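The Hedell Inventory

The following account was entered in the supplementary record of Hedell House on January 24, 2026. It concerns the clearance of Room 69 and is retained at the request of the registrar.

Residents of Hedell House are reminded, on admission and at each annual review, that personal effects left in a room after departure remain the responsibility of the House for 125 days. At the end of that period the effects are to be listed, folded, packed and transferred to the depository at Mabula. The procedure is set out in full in Circular 173. It does not provide for exceptions, and until the matter of Room 69 none had been sought.

The officer assigned to the clearance was Wafula Lyimo, Assistant Keeper of Effects. He presented himself at the room in the morning with the customary cartons, a roll of labels and the listing book. The door had been sealed by the Udorent company, which holds the contract for locks. The seal was found intact and its number was written in the margin.

Mr. Lyimo began with the bookshelf. He recorded a dictionary with the letter Q removed, a tide table for a coast the House could not identify, and a bound set of the Surkolik Gardening Letters, which were in good condition. He recorded a lamp, a kettle and a pair of walking shoes with new laces. These items were packed before noon.

He then opened the wardrobe, in which he found a single garment of pale pink cloth. Under Circular 173 a garment is to be folded once along its length, once across, and laid flat for inspection before it is entered. Mr. Lyimo carried it to the table by the window and did as the circular directs. He smoothed the upper edge with the side of his hand. One corner had rolled over on itself at the right, and he left it for the second pass.

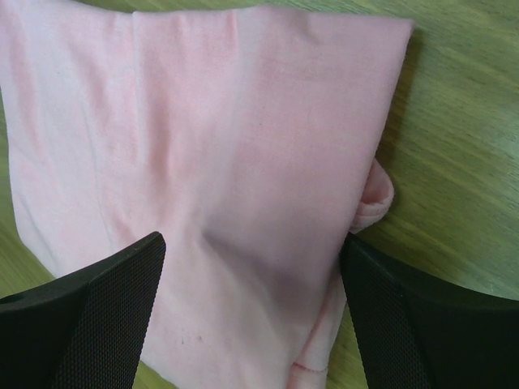 Room 69, garment on the green table, prior to entry in the listing book.

The listing book requires a description of every article, its condition, and the name of its owner. Under description Mr. Lyimo wrote "garment, pink, knit." Under condition he wrote "creased." Under owner he wrote nothing, and it was at this point that the clearance was suspended.

The register gave the last occupant of Room 69 as Parvathi Amin. Miss Amin had been admitted in November of a year that had been entered in pencil and later gone over in ink by two different hands, with two different results. Her departure was properly signed. Her forwarding address was given as "the same." Mr. Lyimo had brought her breakfast tray on many mornings, before his promotion to Effects, and he recalled her in gray, always in gray. He could not enter the garment as hers on the strength of the register alone, and he was unwilling to enter it as anyone else's.

He wrote to the registrar for guidance. The registrar replied the same afternoon that an article found in a room belongs to the room's last occupant unless a claim is made. Mr. Lyimo thanked the registrar and asked whether a claim might be made by the room. The registrar did not respond to this inquiry in writing.

What follows is taken from Mr. Lyimo's own statement, which he was invited to revise and did not.

"I sat with the article until the light moved off the table. I do not claim that anything occurred. I unrolled the corner and it was my intention to straighten it. I then thought of her sitting at that table with her back to the door, as she did when she wished the tray to be set down quietly, and I thought that someone had meant to wear this on a particular day. I rolled the corner back as I had found it. I consider that I acted within my duties."

The cartons from Room 69 were transferred to Mabula under consignment 276. The depository acknowledged receipt of the books, the lamp, the kettle and the shoes. It noted that the listing book showed one further article, and asked that it be forwarded at the earliest convenience.

Mr. Lyimo has informed the registrar that the article is still under inspection. The circular sets no limit on the length of an inspection. The room has not been reassigned. At the Assistant Keeper's request the heating has been left on, and a breakfast tray is sent up each morning at the usual hour, to be set down quietly inside the door.

A letter addressed to the occupant of Room 69 arrived last week from the coast. It has been placed on the table, unopened, beside the garment.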